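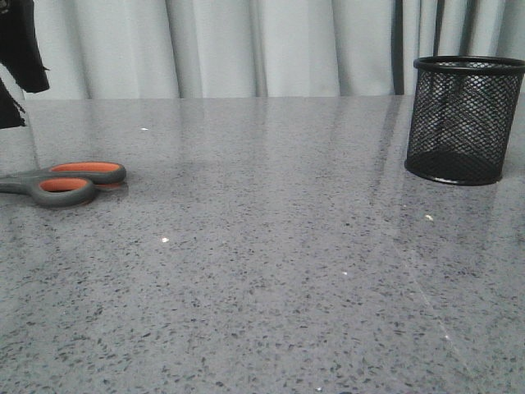
*Speckled grey countertop, pale curtain behind.*

## Cavement bundle folder for court papers

If you've ever carried a bail application up three flights of stairs in a carrier bag, you'll see why we're so fond of the Cavement. It's a lever-arch folder made for court bundles, and it holds 400 sheets without the rings springing open halfway through a hearing.

Konitz makes it in two sizes. The standard one takes 400 sheets and the wide one takes 600, and both lie properly flat when open (hurrah!), so you can stand up, turn to a page and keep your hands free for your notes. The rings are round, the edges are smooth and the spine has a deep pocket for the case name, the court number and the volume.

Solange McKinnon, a defence solicitor, took a pair of wide ones through a long fraud trial last year. The main bundle ran to 566 pages, and she had extra statements going in almost every morning. "I could add a page at the back of the robing room without taking the whole thing apart," she told us. Both folders are still in use – one now holds the papers for the appeal.

### What you get

- Folder with locking lever and page lifter
- 3 sets of numbered dividers
- Clear pocket inside the front cover for the index
- Spine labels, blank, in white and yellow

The yellow labels are lovely for sureties' papers and bail conditions, which always seem to be wanted in a hurry. Chantal Marchand in our shop keeps hers in a separate slim section at the front and swears by it.

### Good to know

The wide folder is heavy when full, so do think about the Bredura strap if you walk to court. It clips round the spine and fits both sizes. Spare dividers are sold in single sets.

Covers come in black, dark green and a really cheerful red. The red is out of stock in the wide size until August, but we're happy to put one by for you. Orders in before noon on Tuesday go out with that afternoon's van.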